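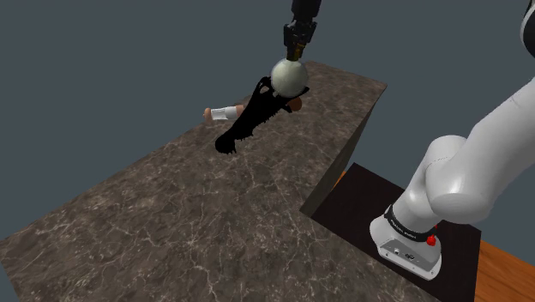
Section 3: Setting up your conflict alerts in Trilleck

Okay, so you have your account and you've picked your regions. Now we get to the part I use every single morning before I write anything - the alerts. I follow foreign policy for a living (border disputes, ceasefire talks, who is letting whose planes use which airbase), and when I started with Trilleck I had it sending me everything. Please don't do that! My phone buzzed through an entire dinner over one round of talks that got postponed twice.

Start with one desk. I'll use my Flellgate desk as we go, and you can swap in your own name wherever you see it.

1. Open the Desks tab and choose New Desk. Type a short name. Mine is Flellgate, after the newsletter I write.

2. Under Countries, add the two or three you really follow. You can add up to 12, but the feed gets very muddy after the first few.

3. Under Actors, add governments first, then armed groups, then parties. The order matters here, as Trilleck sorts the morning digest the same way.

4. Set Event Types. I keep strikes, troop movements, basing agreements and parliamentary votes switched on, and I leave speeches off. There are so many speeches.

5. Set the Confirmation Level to 2. An alert then waits until a second source carries the same report.

Note: Level 1 is fine during a fast-moving crisis, but go back and change it when things calm down. I left mine on 1 for most of March and paid for it in false alarms.

6. Choose a Digest Time. Trilleck uses the time zone of the desk, so check it if you live somewhere else. I got my "morning" digest at lunch for a week.

7. Press Save, then Send Test. The test should land within 30 seconds. If you don't see it, look in your spam folder, and then go back to the Desks tab and check that the little switch beside the name is on.

Caution: deleting a desk deletes its archive too, and there's no undo. Export first (Desks, then More, then Export). I lost 27 saved reports on a border crossing this way and had to hunt them all down again.

Adding the map layer

8. Open the desk and choose Layers, then Trakesside. The layer shows front lines and crossings, and it takes almost 10 minutes to load the first time, so go get a coffee.

9. Pick a start date for the history slider. The further back you go, the slower it gets on an old laptop like mine.

Note: place names follow the spelling of whichever source reported first, so one town can turn up under two names - use Merge Places in the Layers menu to put them together. Merging applies to the current desk only.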